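Started at six again. The Lapointe returns came in overnight, 127 phones for us to sort, and I got through my share before the first break. Most of it was wiping and bagging. Two had swollen batteries and went in the metal bin.

Refilwe Naidoo gave us the talk about the arms at ten. Brestix are putting one at each bench in March. Until then we are to spend an hour a day at the computer in the back office, running jobs in the simulation and writing down where we would do it differently. She says the handling goes to the arm and the checking stays with us. Pay the same, hours the same. Sallis asked about the evening shift and she said it wasn't settled, so I take it the evening shift is going.

I did my hour after dinner. 60 tries at small pieces on a table, one after another, and a box to fill in after each. I wrote that I would move the phone out of the way first, as I always do at the bench. Sallis wrote nothing in his boxes and went for a smoke.

Wrists are sore tonight, the left worse. I suppose that is one thing I won't miss. Rang Mum. The Brarkdale bus was late both ways. Need to buy bread and pay the gas.

Saved one screen from the hour to go with my notes.

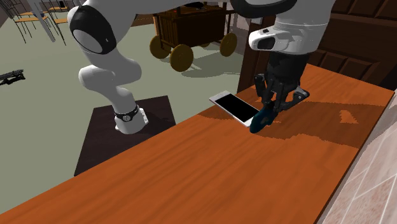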